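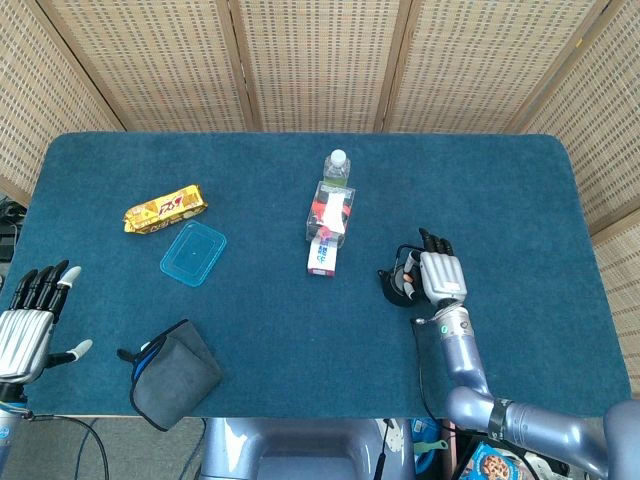
Attribution notes: the Hilska harbor view

The small oil catalogued as "Harbor with Two Lighters, Evening" has been reassigned in the online catalog from "Moris workshop" to "unknown artist, after Moris." The change took effect on 13th April and applies to the web entry, the wall label and the loan file. The printed handlist will keep the old wording until it is next reset.

The question was raised by Phúc Quách, who wrote to the print room about an engraving in the Prolton album. The engraving shows the same quay, the same pair of moored boats and the same figure seated on a coil of rope, but in reverse. The lettering under the engraved image names Moris as the painter and gives no engraver. Until now the album had been indexed only by sheet number, and the two works had not been compared.

A painting that served as the model for a print will usually appear in mirror image beside it, unless the engraver reversed the design on the plate. The Hilska picture does appear in mirror image, so direction alone does not settle the matter. The details do. In the engraving the rope runs from the bollard through a ring on the nearer boat. In the painting the rope stops short of the ring and the ring has been turned into a dark knot with no clear purpose. The customs house has five window bays in the engraving and four in the painting, with the gap filled by a plain wall. The signal mast has lost its lower yard. These are the sort of errors made by a painter copying a design without understanding it, and they are hard to explain if the painting came first.

Quyên Triệu examined the picture out of its frame in February. Her report makes the following points.

The canvas is a single piece, plain weave, glue lined at an unknown date. The tacking edges have been trimmed on all sides, with little or no loss to the painted surface. The ground is pale gray. The signed harbor views that she has been able to check all have a warm brown ground, which the painter left showing in the water. In the Hilska picture the brown of the water is a separate layer laid over the gray.

Infrared examination found ruled lines under the customs house and the quay wall, and a faint grid under the boats. The grid does not continue into the sky. No changes of position were found in any of the figures. A grid is consistent with transfer from a smaller source such as a print.

The initials at lower left sit on top of the varnish and cross an old crack. They were added later and should not be cited as a signature. The previous entry described them as "signed with initials," and this has been corrected.

The provenance is unchanged. The earliest firm record is still the Uddin sale, where the picture was lot 502, sold with its frame and described as "a sea piece, Moris." The number is stenciled on the stretcher. The annotated copy of the sale catalog in the library gives no buyer. A second stencil, 615, has not been matched to any sale or inventory we hold. It is cut in a different face and may belong to a frame maker or a carrier. Readers who know of the same stencil on other stretchers are asked to send a photograph with a scale.

One point remains open. The coloring of the sky, with a band of yellow under a gray-violet cloud, cannot have come from an uncolored print. It is close to the sky in the signed "Harbor at Low Water." The copyist may have known that picture, or a hand-colored impression of the engraving. No colored impression has been traced, although more than 1,670 sheets in the Prolton albums have yet to be checked against the paintings index.

Older literature should be read with the change in mind. The picture is often used as evidence for the look of the quay before the customs house was extended. The four-bay front can no longer be relied on for that purpose, and the engraving should be cited in its place.

The full technical report is 3 pages and can be requested from the print room. Corrections to this note should quote the catalog title, not the old handlist number, which was reused for a drawing.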